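**Perception and planning sync, Friday, 2 p.m.**

Present: Liam Rudd (chair), Tala Hattar, Selma Stoyanova, Melquiades Bermúdez (notes). Apologies: Nisreen Majali.

**1. Button press, new planner**

Tala reported 581 clean presses in simulation out of 581. Selma said a perfect score makes her trust the simulator less. Its button has no shine and the table has no glare. Liam asked for figures from the real table before anyone repeats the number to Bradbridge.

Melquiades wants the red dome found by color alone for now. Selma objected: reflections on the dome shift as the head moves, and the color mask splits in two.
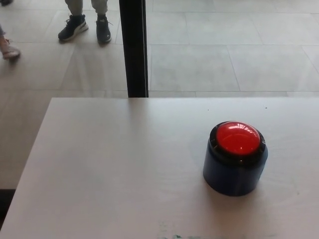 Tala thinks a depth check would fix most of it. Selma asked what "most" meant and did not get an answer. Agreed to test with the overhead lights on and off, 40 trials each, same planner build.

**2. Latency**

Graltska log viewer shows 90 ms from camera to planner. Liam doubts it, as the clocks were never synced. Item stays open.

**3. Lullon upgrade**

Deferred again. Selma still sees no case for it.

**Actions**

- Tala: depth check, behind a flag
- Selma: lighting trials
- Melquiades: sync clocks, rerun the latency log
- Liam: hold the Bradbridge note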